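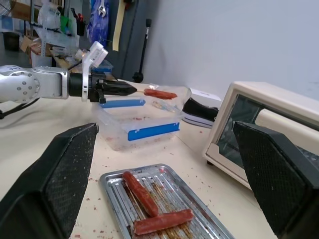

April 2024

Smokehouse notebook, Istmont shop. Carrying on from the September batches, where the casings came out tough and we never settled why.

Mixed the pork in two lots this morning. Lot A got the old cure, lot B the same with the salt cut back a little. Both through the 8 mm plate once, chilled, then through again. The Dradeo grinder is smearing fat on the second pass. Knife is probably due. I took it out and looked at the edge and it's rounded over on one side, so that goes on the order list along with string and another box of probe covers.

Casings: the ones from Quintero, soaked overnight this time, rinsed inside and out before stuffing. Much easier to get on the horn than last week's. Three blowouts, all in lot A, all near the end of a strand where I was going too fast. Recovered the meat and restuffed.

Hung everything 200 g to a link and left it in the drying room with the fan on low. Surface was tacky to the touch when I moved the sticks over. In September we went straight from stuffing to smoke and I think that was half the trouble – the skins took color in streaks and then wrinkled hard in the cold room.

Smoke: cherry and a little oak, damper at half. The cabinet ran hot at the back again. The two back sticks got to temperature well ahead of the front ones and I swapped them around partway. Need to find out if that baffle can be moved. The drawing in the binder shows it further forward than where it's bolted now, and I don't know who changed it.

Starting weight for both lots together was 651 oz. Didn't get the finished weight because the floor scale wouldn't hold zero. Moved it off the drain cover and it settled down, but by then half the links were already bagged. Weigh next time before anything leaves the room.

Bite test, cold: B is better. Skin gives without pulling away from the meat. A is still a bit rubbery though not as bad as before. Salt in B is fine, could even go up slightly. Pepper is weak in both, and the bag is old.

Reheated a few from each lot in the afternoon. B held its juice. A leaked fat at the ends where I'd twisted too loosely, so I wouldn't blame the recipe for that.

To do before the next batch:
new knife for the grinder, and check the plate while it's apart
ask the Grerkville supplier for fresh pepper, coarse
mark the hot spots in the cabinet with the spare probe, empty run
repeat lot B with the full drying time and a water bath after smoke

Left the cabinet door propped open to air out. Drip pan still needs scrubbing.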